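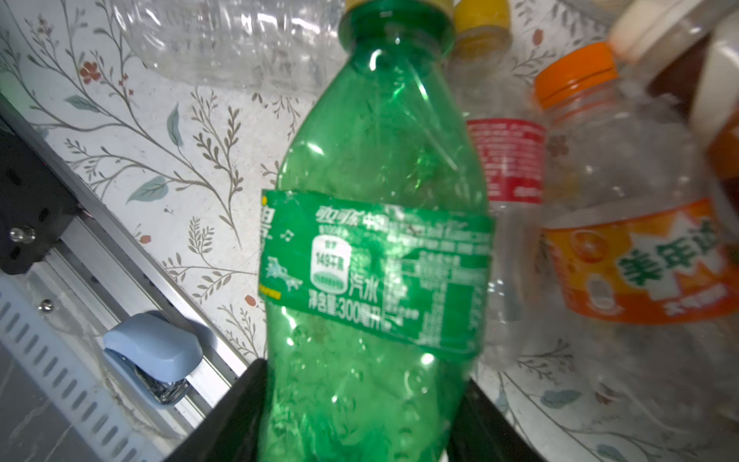
Thread: Public talk on gene drives, Drundville library

kabbaj_r
Went to the gene drive talk on 21st May. Mohcine Shehata spoke for an hour on mosquitoes and who gets to approve a release. Good on the science, thin on the law.

tuda20
Disagree. He spent a fair bit on permits. My problem was the cost slide - 400 dollars per test site can't be right.

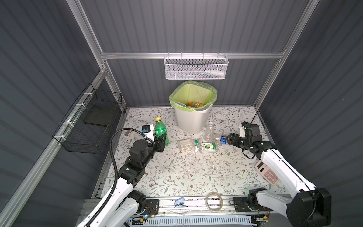
I asked him afterward and he said it covered lab work only, with no field staff. That should have been on the slide.

uritz
Was it recorded?

kabbaj_r
Audio only. The permits part was two minutes, tuda - I wouldn't call that a fair bit.

tuda20
Felt longer. He's back in December for part 2, on crops. I'll go.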